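Why does a melon bun have a pattern on top?

By Eliécer Quintero for the Dadeo kids' pages
13 June 2018

My favourite bun looks a bit like a turtle. It's round and golden, and the top is covered in little bumps with lines running between them. If you've been to a Japanese bakery you might have seen one sitting on a tray near the till. It's called a melon pan, and I've been mad about them since I was small enough to need a step stool to see over the counter!

The first thing everyone asks me is whether it tastes like melon. Mostly it doesn't. Some bakers pop melon flavouring in, but the plain sort tastes like sweet bread with a biscuit on it. A lot of people think it got its name because the criss-cross top looks like the skin of a rockmelon. Nobody seems completely sure, and there are other stories about it too. The "pan" part is easier. Pan is the Japanese word for bread, and it came from the Portuguese word, pão, a very long time ago when Portuguese sailors visited Japan.

So where does the pattern come from? To work that out, you need to know a secret about the bun. It's made from 2 doughs.

The inside one is bread dough. It has yeast in it, and yeast is a living thing, so tiny you'd need a microscope to see a single one. Yeast eats sugars in the dough and gives off a gas called carbon dioxide (the same gas that makes lemonade fizzy). The gas gets trapped in the stretchy dough like air in lots of tiny balloons, and up it puffs.

The outside one is biscuit dough, made with butter, sugar, egg and flour. There's no yeast in it, so it doesn't puff up like the bread does. The baker rolls it flat, drapes it over the ball of bread dough like a blanket and presses lines into it.

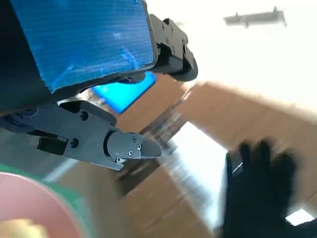
Pink and round in the corner, with green behind it.

When I make them at home I like to have all my bits and pieces out before I start. Bowl, rolling pin, scraper, a clean tea towel. My aunty calls this "getting your ducks in a row" and she won't let anybody crack an egg until the ducks are sorted. I used to think it was the most boring part of baking. Then one July I had to go hunting for the sugar with both hands covered in sticky dough, and I left dough on the pantry door, the light switch and the cat's dish. These days my ducks are in a row.

The bread dough goes into a bowl and gets covered up so it doesn't dry out. Then you wait. It's ready when it has grown to double the size, and how long that takes depends on how warm your kitchen is. On a summer's day it gets going quickly. In winter I've read whole chapters of my book while it sat there – I once got all the way to page 314 and it still needed more time.
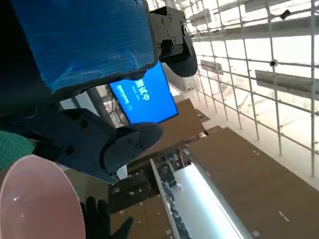

Waiting is part of the job, I'm afraid. If you hurry a dough, the bread comes out small and heavy. You can go and play while it rises, and then come back and have a peek under the tea towel. I love that bit. It's gone in as a lump and now it's a great big pillow.

Next comes the shaping. You divide the dough, roll each bit into a ball and put its biscuit blanket on. Then you take a scraper and press lines across the top, all going one way, and turn the bun a little and press more lines across those. Go gently. You want to mark the blanket without chopping through into the bread. A baker I know at Praka does it in no time at all and chats the whole way through. Mine come out wobbly and a bit diamond-shaped, and I've decided I like them that way.

After that the buns have another rest, and they puff up some more. Look closely at the lines as this happens. The bread underneath is getting bigger, but the biscuit on top can't stretch the way bread dough can, so it starts to spread apart along the lines. What were thin little marks turn into grooves, and the squares in between stand up as bumps. The oven does the rest. You'll need a grown-up for that part, please.

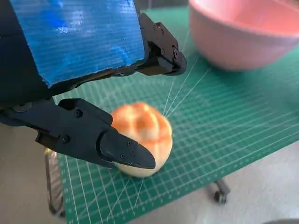
What would happen if you didn't press any lines in?

The biscuit top would probably crack anyway, because the bread underneath still grows. The cracks would just go wherever they liked, so the bun would look more like dry mud than a melon. It would still taste good.

Try it without an oven

You can test the cracking idea with a balloon. You'll need a small round balloon, some flour-and-water paste and a bit of patience.

Ask an adult to blow the balloon up just a little, until it's almost 5 centimetres across, and pinch the neck closed with a clip. Paint on a thin layer of paste and leave it to dry. When it's dry, take the clip off and have your adult blow slowly. Listen for the crackle! The balloon is your bread and the paste is your biscuit.

If you've got a second balloon, scratch some lines in the paste with a toothpick while it's still wet, then let it dry too. (Scratch lightly or – bang.) See whether the cracks follow your lines this time. Mine did on one side and went completely their own way on the other.

Pop a sheet of newspaper down first, as the dried paste flakes off everywhere.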